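Kindia Laboratory Compares Two Grippers for Desktop Computer Disassembly

Automation group to continue trials through June

The automation group at Kindia has completed the first stage of a comparison between two robotic grippers intended for the disassembly of retired desktop computers. The work is part of the Warnari project, which studies how much of the routine handling in electronics recovery can be passed to a robot arm without damage to parts that still have resale value.

The two grippers under review are the Dreltum, a parallel-jaw unit driven by a single screw, and the Varma, a linkage gripper whose fingers can close either in parallel or at an angle. Both were fitted to the same arm and run from the same controller, so that differences in the results could be traced to the hand itself. A wrist camera was used throughout, and its mounting position was not changed between the two sets of trials.

Each gripper was given 132 attempts at a fixed group of 4 tasks: releasing a drive caddy, lifting a drive clear of its bay, unplugging a cable, and removing a memory module. An attempt was counted as successful only if the part left the case undamaged and was placed in the correct tray. The Varma completed 105 attempts under these rules. Scoring for the Dreltum is still under review, as the group found that a worn jaw pad had affected part of the series, and those attempts will be repeated.

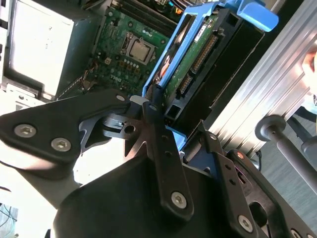 Kindia Automation Group
Project Office, Warnari

Reaching into an open case remains the most demanding part of the work. A desktop computer leaves little space between the drive bay, the power supply and the motherboard, and a gripper that performs well on an open bench may not be able to turn once its fingers are inside. The group reports that the width of the finger links mattered more than closing force in most of the failed attempts. Drive caddies were the easiest parts to find with the wrist camera when the plastic was brightly colored. Dark parts against a dark bay were often missed on the first pass.

The position of the camera also affected the results. Mounted close to the hand, it gives a near view of the part to be gripped, but the fingers themselves hide much of the target during the final approach. Strong light from one side added to the difficulty by washing out the edges of cables. The group will test a second camera position and a softer lamp before the remaining trials begin.

Controller settings were kept the same for both grippers during this stage. Speed near the case was limited, and the arm was set to stop when contact force rose above a fixed threshold. The group intends to examine whether a lower threshold would protect connectors more reliably, although early tests suggest that it would also lengthen each cycle.

The joint log now holds 2058 recorded grasps, including practice runs and calibration checks that do not count toward the scored series. The log will be made available to Warnari partners when the comparison is complete. Partners who wish to propose additional computer models for the second stage may send requests to the project office before the end of June. Cases should be supplied with their original drive caddies and internal cables in place.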